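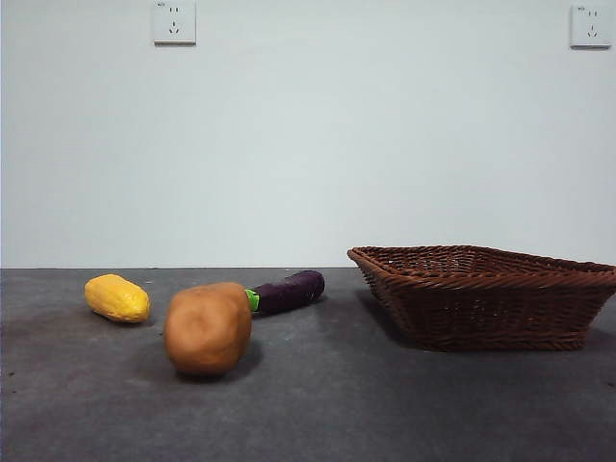
Visit to the Zarham vegetable market school
4 June 2018

Last month our cooking club took the early bus to Zarham, where the growers' association keeps a small school beside the wholesale market. The ticket was 70 for each person, tea included. Pushpa Bhatia had arranged everything by telephone, and still we waited at the wrong gate for 30 minutes.

Our guide was Arnel Buenaventura. He has worked in the market since he was a boy and he walks very fast. First he took us through the unloading hall. The trucks from Wivden come in the night, and by the time we arrived the best eggplants were already sold. He showed us how a buyer presses the stem end with the thumb and does not touch the rest. I have been doing it wrong for many years.

After this we went up to the classroom floor. In the mornings it is used for children from the Macapagal district, who learn the names of vegetables and what grows in which season. Marilou Samonte teaches them. She told us that many can name five kinds of noodles but do not know okra. The school had 1,000 children last year, and they hope for more in October, when the second room opens.

Lunch was a sour soup with radish and long beans — very good, a little too salty for me. Divina Magbanua asked for the recipe and received it on the back of a receipt.

The stairs are steep and there is no elevator, so please consider this if you bring older members. Bring also small money for the market, as the sellers do not like to change big notes.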